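Vanhove Goes Shopping Again

Six deals down, and the networking company still can't say what they add up to

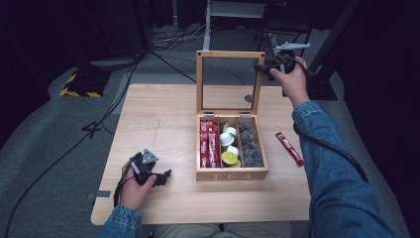 Vanhove has bought another company. Drandton, a maker of office network monitoring software, is the sixth business it has picked up in 21 months, and the press release calls the purchase "transformative." So did the one for Tristham, last spring, and parts of Tristham's product line have already been pulled from the price list.

Jeanine Van der Linden, who runs Vanhove's software division, told analysts on the call that Drandton would be folded into the main platform within 90 days. Asked how many of the earlier purchases had met that kind of deadline, she talked about customer enthusiasm.

The numbers are less enthusiastic. Software revenue grew 4 percent last quarter, and the company won't break out how much of that was bought along with the businesses. Take out the acquisitions and I suspect there's very little left.

Chi-keung Huang, who follows the sector at Stodham, is kinder than I am. He thinks Vanhove needs subscriptions to replace slowing switch sales and can't build them fast enough on its own. Maybe so. But customers I spoke to are still logging in to separate dashboards, with separate support contracts, for tools they were promised as one product.

Vanhove says a unified login is coming in March. It didn't say which features would be behind it.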